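Gremier Cotton Jersey, Printed and Plain, by the Half Metre

Product code: 374
Sold by: Markenbridge Fabrics, Tridedham
Page last updated: 28/06/2024

A medium-weight cotton jersey for children's clothes, sleepwear and light tops. It comes in a range of plain colours and in several small prints on a cream ground. The plains and prints are knitted to the same weight, so they can be joined in one garment without one side dragging on the other.

The jersey has a moderate stretch across the width and a little along the length. The right side is smooth and the wrong side has a slightly looped feel. It curls at the cut edges, as most single jersey does, so leave the pieces flat until you are ready to sew them.

Fabric is cut to order from the roll. If you order several half metres of the same design they will come as one continuous length, unless you ask us to cut them separately. Please write this in the notes box at the checkout. 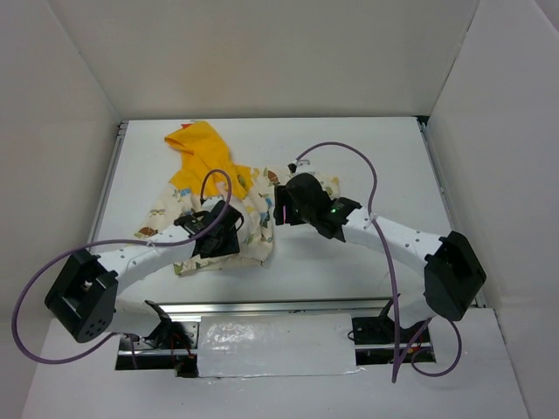 Wash the fabric before cutting. It will shrink by roughly 3 per cent in the first wash, mostly along the length, and very little after that. Wash at a low temperature with similar colours, reshape while damp and dry away from direct heat. Tumble drying is possible but the surface will pill sooner. Iron the prints on the wrong side.

Use a ballpoint or stretch needle. A narrow zigzag is fine for seams if you do not have an overlocker. For hems we suggest a twin needle, or a wider zigzag on an ordinary machine. Neckbands and cuffs can be made from the same jersey, though a ribbed fabric gives a firmer finish — see the ribbing page for matching shades.

For a hooded top in the smaller sizes, allow a little extra if you want the hood lined. Prints with a clear right way up also need more fabric, as all the pieces have to be laid in the same direction.

Colour matching

Shades vary slightly from one dye lot to the next. If you are adding to an earlier order, send us your order number and Soledad Arroyo in the cutting room will check which lot you had. We can post a small swatch of any plain or print before you buy. Swatches are limited to three per customer.

Larger orders

Schools, market traders and small makers can buy by the full roll. Rolls are priced separately and are not held at the shop, so allow extra time for delivery. Contact Trinidad Bermúdez through the trade enquiries form with the colours and lengths you need.

Returns

Cut lengths cannot be returned unless faulty. Check the fabric before washing — we cannot accept a claim once it has been washed or cut into.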